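Break table, second floor, Lerport side

Quick one before the week gets away. The paw-print cloth is on the table for now, so please lift mugs when you wipe, don't drag them. Navy mugs go back on the shelf by six. Booklets and pens live in the basket.
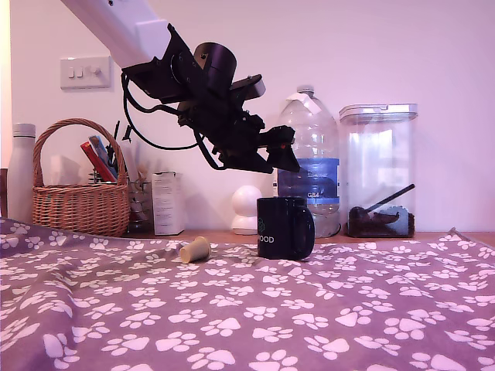

Water and the dry stuff

Big bottle stays out on the bare wood, off the cloth. Yen-ting Huang has ordered 15 more, due Monday-ish, will go under the stairs. Clear box next to it: scoop stays in the box. Not in the sink, not in a drawer, we lost the last one that way. Fabrice Huet is doing refills thru September, tell him when it gets low and dont top it up from another bag.
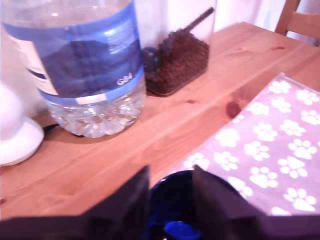

Who do I ask for a key to the supply closet?
Baptiste Picard has one, and there is a spare at the Nulten desk, ext. 977. Sign for it please.

Also, cloth gets washed Fridays. Clear your things off teh night before. Swaps for the wipe-down rota to Jitendra Tomar.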